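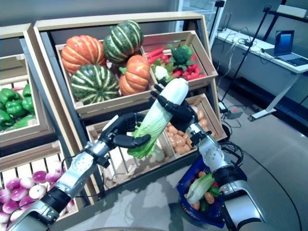

Attachment 1. Napa cabbage, two-handed hold, left hand on the leafy end, right hand on the white end.

Ticket: Two-hand policy lets go of long produce with the wrong hand first
Project: Zillulus, grocery picking
Component: Poment (policy training), release timing
Opened by: Itzel Olvera
Opened: 13/12/2024
Priority: High (was Medium, see the demo comment)
Status: Reopened, then fixed, then open again for a different reason

Summary
The policy picks a napa cabbage off the stand, gets both hands on it, carries it to the basket and then releases the right hand while the left is still hanging on. The cabbage swings down by its leaves. Sometimes it lands in the basket anyway, and our scoring script counts that as a success, which tells you something about our scoring script.

Peppers, potatoes and broccoli are fine. They are one-hand items and the policy has no opportunity to be confused about who is in charge.

Expected
Both hands lower the cabbage, the left opens, the right follows. The human operators did it in that order in the demonstrations, or so I claimed in the September writeup.

Steps to reproduce
1. Load the current Poment checkpoint with the Haltar hand driver.
2. Put a napa cabbage within reach of both arms.
3. Ask for the cabbage.
4. Stand where the leaves won't reach you.

Numbers before any changes
Trials: 300
Scored as success by the script: 189
Scored as success by me, watching the recordings with a sandwich: fewer. I stopped writing it down when it got sad. A proper count is on the to-do list below.

Log

Entry 1
Blamed the cabbage. Swapped it for a firmer one. Same behavior. Apologies to the first cabbage.

Entry 2
Blamed grip force. Raised it on the left hand, on the theory that a better hold on the leaves would survive the other hand leaving. The hold was better. The leaves came off in the hold. Put the force back where it was.

Entry 3
Checked the Haltar driver for delay between the two hands. Sent the same open command to both and logged when each one moved. There is a difference and it is 9 milliseconds. You can't drop a cabbage in 9 milliseconds. Ruled out, with some regret, as I had already drafted the complaint.

Entry 4
Looked at the training data, where I should have started. Pulled 30 cabbage demonstrations and noted which hand opened first. The operators are split. Some open left first, some open right first, and a couple open both together like they're setting down a hot dish. The September writeup says "consistent release order across operators." I wrote that sentence. I have no idea what I was looking at.

Entry 5
So the policy isn't broken so much as faithful. It has two good ways to let go and picks between them on the way down. When it changes its mind in the middle, we get the swing. Plotting the predicted hand openings for the last stretch before release shows the two signals trading places several times on the bad trials. On the good ones they stay apart.

Entry 6
Tried the cheap fix, which was to smooth the predicted actions over a longer window. The hands stopped arguing and also stopped letting go. The arms held the cabbage over the basket for so long that I went and got coffee. Marked "resolved" by the auto-closer while I was gone. Reopened.

Entry 7
Tried the less cheap fix. Added one label per demonstration for which hand releases first, trained Poment to predict it at the moment both hands make contact, and then held that choice fixed through the release. No new data collected. The label comes from a script that reads the recorded hand positions, with ties thrown out.

First runs look good. The left and right openings stay in one order from contact to basket, and I haven't seen a swing. I am not putting a rate here until the full set is rerun with a scoring script that knows the difference between placing and dropping.

Entry 8
Comment from the planning meeting, pasted so it's in one place: "Can this be ready for the demo?" Priority moved to High. The cabbage was mentioned by name on a slide.

Entry 9
New problem. With the choice fixed at contact, the policy can't recover if the cabbage slips in the hand it meant to keep closed. It sticks to the plan with great dignity. Might allow one change of order if the contact signal drops out, but only one, or we are back at Entry 5. Asked Ha to look at whether the fingertip readings are clean enough to trigger on.

To do
- Rerun all 300 trials, fixed order against the old checkpoint, same starting positions.
- Rewrite the success check so the item has to be held by at least one hand until it is inside the basket.
- Recount the old recordings by hand. Bring a different sandwich.
- Correct the September writeup.
- Turn off the auto-closer for this component.

Waiting on: Ha, fingertip readings.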